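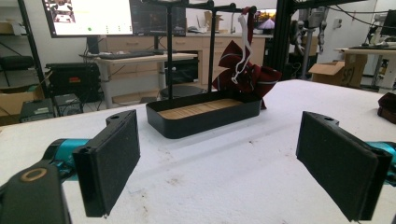 If your kitchen drawers and entry table look anything like mine did last March, you need trays! Small ones, shallow ones, the kind you can buy for next to nothing or rescue from the back of a cupboard. I've become a complete convert, and most of what follows I worked out by getting it wrong first.

## Start with the junk drawer

Take everything out and wipe the bottom. Measure the inside with the drawer pulled all the way open, and measure the height too (I forgot the first time and ended up with a drawer that wouldn't shut). Lay the trays in empty, shuffle them until you like the fit, and only then start putting things back. Batteries get their own tray. So do rubber bands, pens and the tape measure.

A dab of museum putty under each corner keeps a tray from sliding when somebody yanks the drawer. Shelf liner works too, and you can cut it with ordinary scissors.

## By the stove

I keep oil, salt and the pepper mill on one tray, and I love it. When the oil drips, and it will, you lift the whole lot off, wash one thing and put it back. No more sticky rings on the counter! Keep it a good arm's length from the burner if it's plastic.

## Under the sink

Stand your dish soap and sprays in something with a lip. A slow leak from a bottle can ruin a cabinet floor before you spot it, and a tray catches it. My neighbor Kamran Bukhari lines his with an old dish towel so he can see a drip right away, and I've copied him.

## On the workbench

Screws roll. Put a tray down before you take anything apart, and lay the pieces out left to right in the order they came off. When I had the hinges off our pantry door I had 18 screws in three sizes, and every one of them went back where it belonged.

For steel screws, stick a flat magnet to the underside of a thin plastic tray. Works beautifully!

## Getting them clean

- Greasy film: warm water, a good squirt of dish soap, leave it 5 minutes, then a soft sponge.
- Sticker glue: rub in a little cooking oil, wait, wipe, wash.
- Coffee or tea stains: baking soda and just enough water to make a paste.
- Skip the scouring pad on anything shiny. The scratches hold dirt and you'll be scrubbing forever.

Dry them standing on edge in the dish rack. Stacked wet, they stick together and get that musty smell.

Next month I'm tackling the linen closet, so send me your best folding tricks for fitted sheets, please!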